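# Informe de avance de abril: célula bibrazo de Cumix 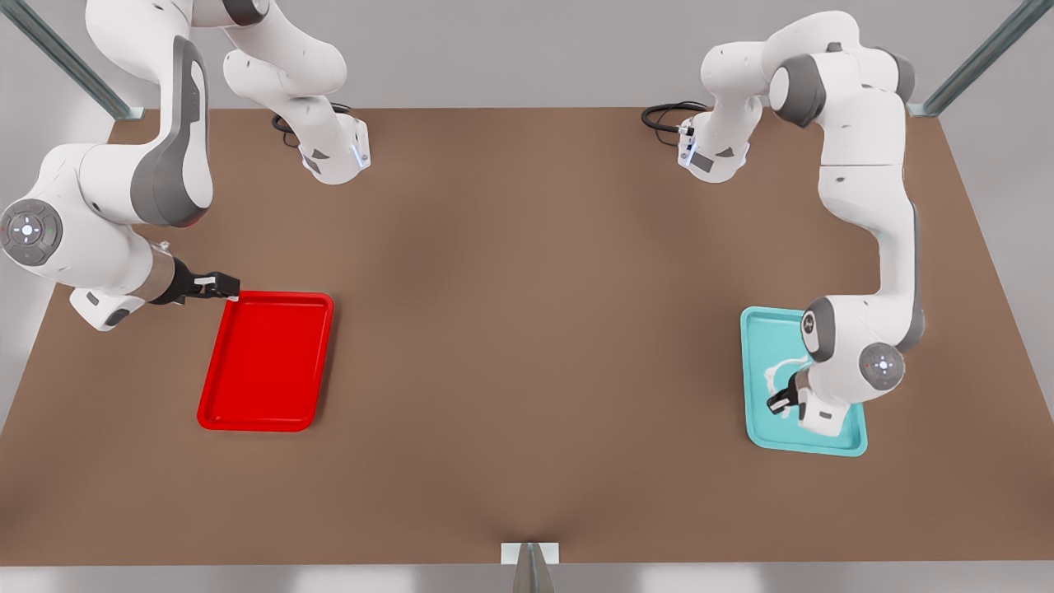

Cerramos el mes con la célula en mucho mejor estado del que esperábamos en el informe anterior, y la verdad es que da gusto escribir este. Los dos brazos ya comparten un único origen de coordenadas en el modelo y en la célula física de Pradby, los programas se prueban primero en simulación y el plan de mantenimiento ha dejado de ser una hoja suelta pegada al armario. Quedan asuntos abiertos, que van al final.

## Puesta a punto

Lo primero fue rehacer la calibración de las bases. Veníamos arrastrando un desfase entre brazo derecho e izquierdo que en las pruebas con un solo brazo no se notaba y que aparecía en cuanto los dos tenían que trabajar con la misma bandeja. Repetimos el procedimiento completo: nivelado de la mesa, reapriete de los anclajes, toma de puntos con cada brazo y ajuste conjunto. El error máximo entre ambos ha bajado un 69 %, y por primera vez las trayectorias simuladas sirven en la célula real casi sin retoques. ¡Llevábamos meses persiguiendo esto!

También hemos actualizado el modelo en Livness, nuestro entorno de simulación. Incluye los brazos con sus pinzas de dos dedos, la mesa y las bandejas roja y turquesa, que usamos como piezas de referencia para el agarre por el borde. Con la biblioteca de trayectorias depurada hemos ejecutado 3755 ciclos simulados, y de ahí salieron dos problemas que habríamos tardado mucho en ver de otra manera:

- Una singularidad de muñeca en el brazo izquierdo al aproximarse en vertical a la bandeja turquesa. Se evita con una postura intermedia, ya incorporada.
- Un límite de articulación demasiado conservador en el brazo derecho, heredado de la primera configuración, que obligaba a dar un rodeo enorme para llegar al borde de la bandeja roja.

## Mantenimiento

La rutina de arranque dura ahora unos 40 minutos, incluida la verificación de puntos. Antes se iba fácilmente la mañana entera. Se revisan los cables en la salida trasera de las bases, se abren y cierran las pinzas en vacío, se comprueba el paro de emergencia y se lanza el recorrido de referencia a velocidad reducida, al 60 % de la nominal.

En la célula física cambiamos los dedos de la pinza derecha, que tenían desgaste desigual y hacían resbalar la bandeja al levantarla. El repuesto lo suministró Poduval en plazo. Aprovechamos la parada para limpiar las bridas de muñeca y guardar copia de los parámetros de los dos controladores, algo que debería haberse hecho desde el principio y que ya figura en el procedimiento.

## Pendiente

Falta validar el levantamiento coordinado de una misma bandeja con los dos brazos a velocidad nominal. En simulación va fino; en la célula solo lo hemos probado a velocidad reducida y preferimos no correr hasta tener el ajuste de fuerza de las pinzas bien documentado.

Queda por decidir, además, si compramos un segundo juego de dedos de repuesto. Nuestra propuesta es que sí, con cargo a la partida de consumibles y sin modificar el presupuesto total. Si se aprueba con este informe, el pedido puede salir junto con el de lubricante y así se ahorra un envío.

Para el próximo informe adjuntaremos los registros de calibración de ambos brazos y la versión revisada del procedimiento de arranque.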